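Séance 4 : découpage de tâche, perception d'état, replanification
Notes de cours, version de travail. Relire la fiche Drotine avant le TP.

Rappels séance 3
Contrôle en position cartésienne de l'effecteur, IK amortie, saturation des vitesses. Pas refait ici. Ceux qui ont encore des oscillations en fin de course : baissez le gain, reprenez la feuille de Stetsiuk, tout y est.

1. Le problème
Consigne en langage naturel, plusieurs étapes, une seule politique. Exemple fil rouge : "allume la plaque et pose la cafetière dessus". Deux sous-tâches, un ordre, une condition entre les deux. Le simulateur connaît l'état de tout (angle du bouton, pose de chaque objet). La politique ne le connaît pas. Elle a des images et la proprioception : angles articulaires, ouverture de pince. C'est tout.

Donc trois briques :
- perception : images vers prédicats
- planif : prédicats vers prochaine sous-tâche
- contrôle : sous-tâche vers actions

On peut tout fondre dans un seul réseau (voir séance 6). Pour l'instant on sépare, plus facile à déboguer.

2. Prédicats
Notation du cours, à garder dans les rendus :
allume(plaque)
sur(x, y)
tenu(x)
libre(pince)

allume(plaque) est le plus simple visuellement, la couleur de la résistance change. Un seuil sur le canal rouge dans une petite fenêtre autour du brûleur suffit presque. "Presque" : attention aux autres objets rouges, une bordure d'assiette par ex. Fenêtre trop large = faux positif garanti. Et attention quand le bras passe devant, fenêtre masquée, le détecteur renvoie faux alors que rien n'a changé. D'où la règle : un prédicat masqué garde sa dernière valeur, il ne passe PAS à faux.

sur(x, y) demande la pose des deux objets. Sur une vue seule, ambiguité de profondeur : un objet devant la plaque et un objet dessus peuvent se ressembler si la caméra est basse. Deux vues règlent la plupart des cas.

tenu(x) : combiner ouverture de pince + distance objet-effecteur. L'ouverture seule ne suffit pas. 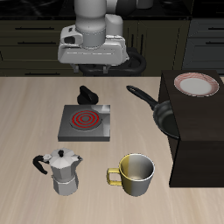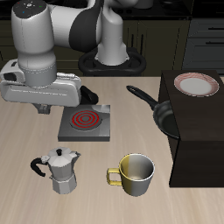

Fig. 4.1 et 4.2. Cuisine simulée, plaque allumée, cafetière encore sur la table : allume(plaque) vrai, sur(cafetiere, plaque) faux.

État typique pour l'exercice. Première sous-tâche validée, reste la deuxième. Un planificateur qui relit l'état à chaque appel doit répondre "cafetière". Un planificateur qui déroule sa liste en aveugle peut répondre n'importe quoi selon son compteur. Faire le test vous-mêmes, les deux codes sont dans le dépôt Girnari, dossier seance4.

Distracteurs : la poêle, le mug, l'assiette. Aucun n'apparait dans la consigne. Une politique mal entraînée va quand même vers le mug, même zone de la table que la cafetière. Erreur classique, à compter à part dans vos tableaux (colonne "mauvais objet", pas "échec de prise").

3. Boucle de replanification
Pseudo-code, version tableau :

tant que but non atteint et pas < pas_max
 s = percevoir(images, proprio)
 k = choisir_sous_tache(s, consigne)
 pour i de 1 à H
 a = politique(images, proprio, k)
 executer(a)
fin

H = horizon d'exécution avant relecture. Valeur par défaut 60 pas. À 2 on voit des hésitations, la sous-tâche bascule à chaque bruit du détecteur. À 150 le bras continue longtemps sur un plan périmé. Essayez les trois, courbe demandée dans le rendu.

Hystérésis sur k : on ne change de sous-tâche que si le détecteur donne la même réponse plusieurs fois de suite. Combien ? À vous de régler. Justifier en une phrase.

Remarque (question de Finbarr Horgan l'an passé, bonne question) : pourquoi ne pas relire l'état à chaque pas ? Coût de la perception d'abord. Ensuite les politiques à blocs d'actions prédisent une séquence, la couper tout le temps casse la continuité du mouvement. Le bras tremble, surtout près du contact.

4. Contrôle près du contact
Approche de la cafetière par le haut : le couvercle et son petit bouton gênent. Par la poignée : meilleure prise mais orientation du poignet plus contrainte. Regarder les limites articulaires avant d'accuser le réseau !!
Dépose sur la plaque : descendre lentement, ouvrir, remonter à la verticale, PUIS seulement s'écarter. Si on part de côté la pince entraîne l'objet.

Repères. Trois à ne pas mélanger : base du robot, monde, caméra. La moitié des bugs du TP viennent de là. La lib Seva donne tout en repère monde, Pasichnyk en repère base. Convertir une fois, au chargement, et ne plus y toucher.

5. TP
a) Écrire le détecteur allume(plaque) sur les deux vues fournies. Fusion des deux : OU logique d'abord, puis proposer mieux.
b) Brancher sur la boucle du §3, consigne fil rouge.
c) Lancer 70 épisodes, graines imposées (fichier graines.txt). Taux de réussite par sous-tâche, pas seulement global.
d) Trois échecs commentés, avec le pas où ça déraille et la valeur des prédicats à ce moment là.

Format : un script qui tourne + deux pages max. Pas de notebook.

Lecture pour la prochaine fois : chapitre sur les options et les politiques hiérachiques, sauter les preuves. On reprendra la fusion des vues au début de la séance 5, avec le cas où les deux caméras se contredisent.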